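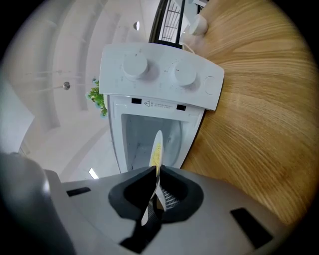 4. Recording a two-appliance task

The Nomonell method trains on short demonstrations, and it learns bad habits as readily as good ones. Allow 12 takes before anyone is proud of themselves.

4.1 Start recording with both grippers in view and the plate at rest.

4.2 Close the fingers on the rim of the plate. Food is cargo, and the network has no opinion on your cooking.

4.3 Move the plate into or out of the microwave in one go. Pausing to think gets learned as a step.

CAUTION: Keep the marker cubes facing the head camera. A hidden cube costs you the take.

4.4 Repeat with the refrigerator, door fully open.
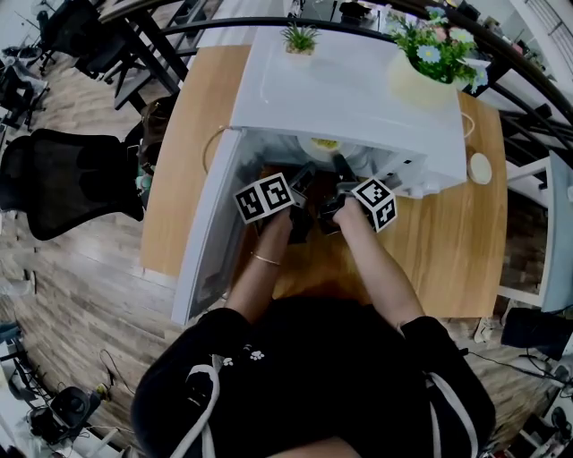

Solange Gautier adds that her first 106 takes all used the same shelf height, and the policy then treated any other shelf as a personal insult. Vary it early, she says.

4.5 Stop at 200 takes and train. In our tests, going on to 300 mostly improved the operator.

NOTE: Label failed takes as failed — "nearly" is not a category.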